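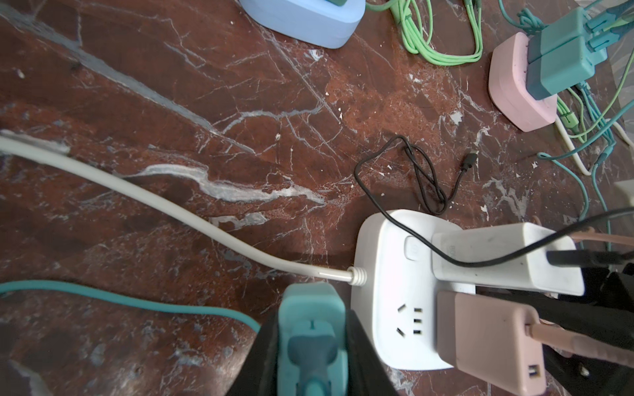
The Great Cord Roundup
Gallery by Xinyi Dai
Home / Galleries / Around the House

I have been promising this gallery to my sister-in-law since the summer, and to a few of you who wrote in after the post about the linen closet, so I hope you will forgive me for taking until November to put it up. The subject is cords. Chargers, adapters, the little plugs that come with a toothbrush or a baby monitor and then outlive it by ten years, and the power strips that all of it ends up hanging from. We had them in the kitchen, in the hall table, in a boot box under the guest bed and in the pocket of a suitcase that had not been anywhere for a long time.

Wenjie Shen and I have lived in this apartment in Dillimari for nine years, and in that time I don't think either of us had ever thrown away a cable. You never know, do you? That was always the thinking. Wenjie in particular can look at a cord with no label and no matching device and tell you it might be for something important, and I am sorry to say he was right just often enough that I stopped arguing.

So one weekend we brought everything out and went through it properly. As always, click a picture to make it bigger, and the arrows at the side will take you along to the next one.

The boot box
This is where it all began, really. I went in looking for the charger for my old reading light and came out forty minutes later with a lap full of cords and no reading light charger. The box had held a lovely pair of winter boots once, and I wish I had kept those as carefully as I kept what went in after them.

The hall table drawer
The drawer would open as far as my hand and then stop. A plug had turned sideways at the back, and Wenjie had to take the drawer below it out and reach up from underneath, talking to it kindly the whole time. He was rewarded with the plug, a foreign coin and the spare key to the mailbox, which we had paid to replace.

Everything on the floor
We started on the living room rug because it has the most space, but dark cables on a dark rug are very hard on the eyes by late afternoon, and after the first hour my knees had opinions too. If you are planning to do this at home, please use something you can stand up beside. A bedsheet over the dining table would do very nicely.

The counting
I am a counter by nature (my mother counts stairs, so I come by it fairly) and I kept a tally on the back of an envelope. Sixty-nine, if you leave out the holiday lights, which live in their own bin and which I refuse to discuss until December. Wenjie guessed thirty. I had guessed fifty and felt quite rude about it at the time.

Sorting by the small end
Most of the advice I read said to sort by device, and I'm sure that works beautifully if you know what your devices are. We sorted by the connector, the small end, the one that goes into the phone or the camera or whatever it may be. USB-C went in one pile, the older kinds in others, and the round ones that go with their own particular power adapter went off to one side to be dealt with after a cup of tea.

Figure eights
My one real piece of handiwork to show you! When I was little I watched my uncle put away the long cords from his sound equipment, laying them over and under so that they fell into a loose figure eight, and I have tried to do the same with phone cables ever since. Thin ones take to it quite well if you don't pull. I used to wind everything tightly around the charger itself, and I do believe that is how I ruined so many of them right up at the neck, where the cord meets the plug.

Color, and why I have come around to it
For years I thought colored cables were a bit silly, a thing for teenagers. Then I spent a weekend with a heap of black ones and changed my mind completely. A teal cord or a dusty pink one, or that very bright green, can be followed with your eye from one end to the other even in a dreadful tangle, while the black ones all run together like spaghetti. From now on when something needs replacing in this house it is going to be cheerful, and Wenjie has agreed to it so long as his own are never pink. (He has since been seen using a pink one. I have said nothing.)

The tangle that took an hour
There is always one. You mustn't pull it, and you mustn't start at the middle. Wenjie is far more patient than I am at this sort of thing, so he sat by the window with it and a podcast while I did the labels. What works for him is to keep shaking it gently and loosening every loop a little, all over, and only then go hunting for an end. He was very pleased with himself and would like that noted.

Labels
These are the Itus fold-over labels, the paper kind that wrap around the cord and stick to themselves. You can write on both sides. I put what the cord is for on the front and the room it belongs in on the back, in pencil first and then in pen once I was sure. The ink smeared on a few and I had to redo them, so give it a minute before you touch them. I also learned to put the label near the plug end, where you will be looking when you are crouched behind a cabinet trying to work out which one to pull.

Checking the power strips
Please do take a moment over these. We unplugged every strip before we handled it and looked along the whole cord and at the place where it goes into the strip, and pressed the buttons to see that they clicked the way they should. 2 of ours went straight out, one with a crack down the side and one that had always felt loose when you put a plug in. The ones that stayed got a wipe with a dry cloth and a good go with a soft brush.

One strip, one job
I used to fill every opening on a strip simply because the opening was there. Now the one for phones and tablets is for phones and tablets, and the kettle and the toaster go to the wall where they belong. I also try to give the chunky chargers some room, as they like to lie right across their neighbors and then you can't get anything in or out without moving the whole family.

The Kaleck boxes
We bought 6 of these, the shallow ones with the lids that lift off all the way. I went back and forth between these and the deeper size for an embarrassing length of time. Shallow is better. With a deep box you are really only making a new boot box, and I know myself well enough by now. Each one holds a single kind of cable, and the lids stack underneath when you have one open on the table.

The basket for Ahuja
Ahuja is the repair shop two streets over from us, next to the bakery, and they keep a bin by the door for old chargers and cords. We carried down a full basket and I felt a little sentimental about it, I will admit, especially over the charger from my first camera. They were very nice and let me have one last look through. I took nothing back, though Wenjie did.

The shelf now
And so to the hall closet, second shelf from the top, with the boxes facing out. It has held up well. Things do wander, of course, and there is usually a cable on the kitchen counter that nobody will own up to, but it goes back in its box by the end of the evening more often than it doesn't.

The mystery pile
I saved these for the end in case any of you can help. There's a flat plug with a notch on one side, a very short cord with the same connector at both ends, and a round one that fits nothing in the house, including the things we tried only for fun. If you recognize any of them, please leave a note below. Wenjie is sure that the round one is important.

A little thank you
The linen closet gallery has had 3,200 visits now, which I can hardly believe, and so many of you left kind words and very good folding advice. I have tried the one with the fitted sheets and I am getting better at it. The next gallery will be the spice cupboard, if I can get up the courage to look at the dates on the jars.

Leave a comment
Previous gallery: The Linen Closet
Back to all galleries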